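Zwischenbericht Flesen, Arbeitspaket 3: Beispieldaten aus der Simulation
Stand: 19. Mai 2021
Berichterstattung: Shufen Kang

Die Erzeugung von Demonstrationen für das Greifmodell läuft seit Beginn des Berichtszeitraums in der simulierten Umgebung. Die Steuerung des Arms erfolgt per Teleoperation, aufgezeichnet werden Gelenkwinkel, Greiferzustand und gerenderte Ansichten. Bislang liegen 21 Szenenvarianten vor, drei davon wurden wegen fehlerhafter Kollisionsgeometrie gesperrt und werden neu aufgebaut.

Variiert werden Raumgeometrie, Bodentextur, Hintergrund und Kameralage. Der Abgleich der Zeitstempel zwischen Simulator und Aufzeichnungsdienst (Cui) ist abgeschlossen.

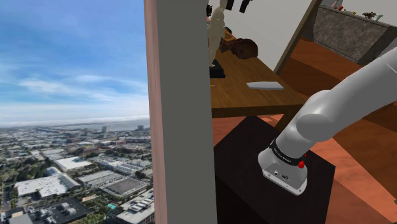 Pro Variante sind etwa 15 gültige Durchläufe vorgesehen. Als gültig gilt ein Durchlauf, wenn das Zielobjekt ohne Eingriff in die Physikparameter abgelegt wird und die Aufzeichnung lückenlos ist. Abgebrochene Versuche werden getrennt gespeichert und gehen vorerst nicht in das Training ein.

Offene Punkte: Die Ansteuerung über Stelport zeigt bei schnellen Richtungswechseln eine merkliche Verzögerung. Joni Pesonen prüft, ob eine geänderte Pufferung ausreicht. Die Annotation der Greifphasen erfolgt weiterhin manuell durch Benine und bestimmt derzeit das Tempo.

Mittelabruf und Personaleinsatz entsprechen dem Plan. Die Übergabe des ersten Trainingssatzes bleibt für Juni vorgesehen.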